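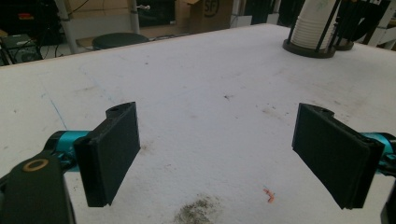
Chapter 3
Friction and Surfaces

Kagiso Mokgethi ran a small furniture workshop in Kaltbridge. One May she moved a loaded cabinet across the shop floor and noticed something most people have felt at one time or another. The cabinet was hard to get going. Once it was sliding, she could keep it moving with less effort. When she stopped to rest, she had to push hard again to restart it.

The force that resisted her is called friction. It acts wherever two surfaces touch, and it acts along the surfaces, opposite to the direction in which one slides or tends to slide over the other. Without it you could not walk, hold a pencil or tie a shoe.

In Chapter 2 you learned to draw a diagram of the forces on an object at rest. We will use the same diagrams in this chapter and add one more arrow.

3.1 Static and Kinetic Friction

Static friction acts between surfaces that are not sliding. It adjusts to match the push, up to a limit. If you push a crate with a force of 206 newtons and it stays where it is, static friction is also 206 newtons. Kinetic friction acts once the surfaces are sliding – it is usually smaller than the largest value static friction can reach.

Two things set that largest value. The first is the pair of materials in contact. Rubber on dry concrete grips well, while steel on ice does not. The second is the normal force, the force pressing the surfaces together. On a level floor, with no other vertical push or pull, a crate that weighs 1000 newtons has a normal force of 1000 newtons. Take out half the load and the normal force drops, and so does the friction.

Key terms: friction, static friction, kinetic friction, normal force, coefficient of friction

Before you read on, slide this book across your desk with one finger. Then put a second book on top and try again.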